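About Us
Home | About | Service | Training | Contact

Dundent Robot Service

Dundent sets up, maintains and repairs two-armed robots that work in ordinary rooms: offices, records rooms, small labs. We have a workshop and one permanent cell in Varela. Most of our customers own a single robot and have no engineer on staff.

The company was started by Fulgencio Beltrán and Davina Halliday. Fulgencio had repaired packaging machinery for most of his working life. Davina came from office furniture installation and knew a lot about doors, hinges and floors that are not level. The first paid job was a wrist repair, and the second was the same wrist.

We do not build robots and we do not sell them. We work on the machine you have.

The Elaria cell

The machine we know best is our own. We call it Elaria, and it stands in the room next to the workshop. It has two silver-gray arms, a black hand on each, and a gray torso. Its job is filing. It takes plastic folders in and out of light wood cabinets, and it does this on most working days so that we find out what wears and when.

Filing sounds easy until you try to get a robot to do it. A plastic folder is thin, slick and never bends quite the same way twice. A cabinet has walls on both sides, a top board the arm has to reach under, and hinges that stick out into the space where a hand wants to go. We picked the job on purpose. A robot that files well for a month has had its shoulders, elbows, wrists and fingers all tested. 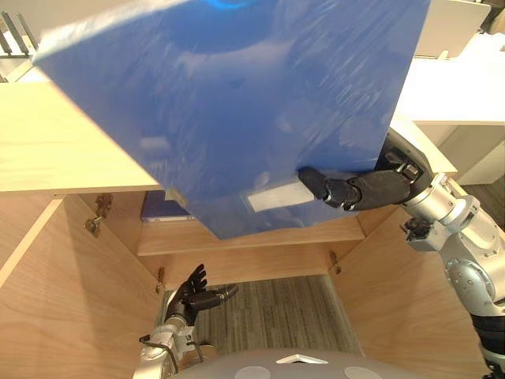
Setting up the cell took longer than we had planned. The order of work we ended up with is the one we now use at customer sites:

1. Level and fix the furniture. Check every door and shelf by hand.
2. Place the robot and mark its position on the floor.
3. Run each arm through its full travel, slowly, with nothing in the hands.
4. Route and tie the cables. Run the arms again.
5. Teach the cabinet: top board, side walls, shelf, hinges.
6. Set grip force with the real folders, not with test pieces.
7. Run the job at low speed with a person at the stop button.
8. Bring the speed up over several days.

Step 5 is where customers tend to want to save time. The walls are easy enough. The hinges are small and get forgotten, and a knuckle will find one sooner or later. We measure every hinge, on both sides, and add a margin for the hand and a second margin for whatever the hand is carrying. A folder held at a slant takes up a good deal more room than a folder held flat.

Step 6 has its own story. Our first grip settings were made with cardboard. When we changed to plastic folders the hand either let them slide or creased them. Dulce Mendoza spent a week on it and moved the thumb contact closer to the lower edge, with the other fingers supporting from behind. That setting has been changed only slightly since then. She also has the second hand wait open below the folder during a lift, in case the grip slips. It adds a little time to each cycle and we have kept it.

How we look after it

Elaria has a logbook, on paper, kept in the workshop. Every fault goes in, including the small ones. The current book starts at entry 769, and everything before that is in older binders that anyone on the team can pull out.

At the start of a working day:
Wipe the fingers and palms with a dry cloth.
Open and close both hands fully and listen.
Look at the cables at both wrists for kinks or shine.
Check the floor marks against the base.
Do one folder in and one folder out at low speed.

Once a week we check the screws on the arm covers, the play in each wrist and the condition of the finger pads. Plastic folders leave a film on the pads that you cannot see but can feel with a fingertip. A clean pad drags slightly. A pad that needs attention feels like glass.

Every 600 hours we take both hands off. The pads are replaced whether they look worn or not, the tendons are checked for stretch, and the thumb joints are cleaned and measured. Jacinto Arriaga does this work and prefers to have the bench to himself while he does. Allow a full day for a pair of hands. Putting them back is the quick part, and the checks afterwards take up most of the afternoon.

The cabinets get looked after too. A screw backing out of a hinge plate or a shelf that has dropped at one end will show up as a robot fault, and you can lose a morning looking in the wrong place. On one visit we swapped a wrist encoder before somebody put a level on the shelf. We did not charge for the encoder. The level is now the first thing out of the van.

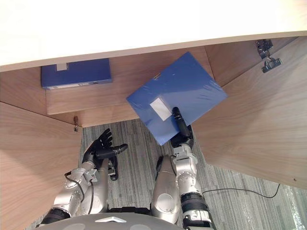
Blue folder in the right hand, left hand open below it.

Cables

A good half of our repair work begins with a cable. The arm passes its own tests, the hand passes its own tests, and then a finger goes dead in one position and comes back in another. The usual place is the outside of the wrist, where the cable has to give way every time the hand turns over.

We leave a loop there. If the loop is short, the cable pulls at the connector when the palm faces up. If it is long, it can catch on a cabinet edge. We set it with the wrist turned as far as it goes in both directions, then tie it, then turn the wrist again before anyone trims the tie. Eustaquio Ayala wrote up the method and it is taped to the inside of every toolbox we own. Customers can have a copy on request.

The longest search in our logbook is under entry 1744. The left hand lost its little finger for a moment at a time, never on the bench, only when reaching low. We changed the hand, then the forearm board, then the hand back again. The break was inside the cable sleeve, a few inches above the elbow, and nothing showed on the outside. Since then we flex-test the cable by itself before taking any boards out.

The team

Fulgencio Beltrán runs the workshop. He does the arm rebuilds, orders the parts and answers the phone before nine.

Davina Halliday handles site visits and all furniture and floor work. If you are thinking of buying cabinets for a robot to use, please call her before you order them.

Jacinto Arriaga repairs hands. He also keeps the stock of pads, tendons and thumb joints, and will tell you frankly if your hand is past repair.

Dulce Mendoza does the programming and grip setup and looks after the Elaria cell from day to day.

Eustaquio Ayala covers wiring, electronics and safety stops. He joined us from Enell, the elevator service firm across the street, and still does their control panels one day a week.

What we can do for you

Setup. We follow the eight steps above at your site. You need to have the furniture in place and the power outlet installed before we come. For a single robot and a cabinet or two, plan on us being there for several days, plus a return visit after the first month.

Service contracts. A contract covers the 600-hour hand service, a yearly arm check and phone support. We look after 20 robots on contract at present and will take on a few more within driving distance of Varela.

Repairs. Hands can be shipped to us. Arms usually cannot, and for those we come to you. Please send the serial number, a short account of the fault and the position the arm was in when it happened. The position helps us more than any error code does.

Training. We teach the daily and weekly checks to your own people, in our cell, on our robot. Classes are kept small so that everyone gets to take a hand off and put it back. The next open class is in June.

Prices

Our labor rate is the same for setup and repair. Parts are charged at what we paid plus shipping. We quote before we start, and if we find something else once the covers are off, we stop and call you.

Visiting

You are welcome to see the cell running. Weekday mornings are best, as maintenance is generally done after lunch. Please call ahead. There is parking behind the building, and the workshop door is the gray one on the side. Closed-toe shoes are required, and long hair and lanyards need to be tied back or tucked in before you go past the yellow line.

Page last updated 2020-01-04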